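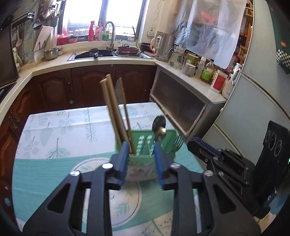 Unit 4: Care of the Hand-Held Gripper

Check both finger pads before each session and replace any pad that has split or come loose. Tighten the pivot screws by hand only – overtightening stiffens the linkage. Open and close the fingers fully, then confirm that the indicator light is on. Pads are renewed after 2,000 grasps.

Record all work in the Prinotora log. Faults go to Maya Sfeir by noon on Thursday.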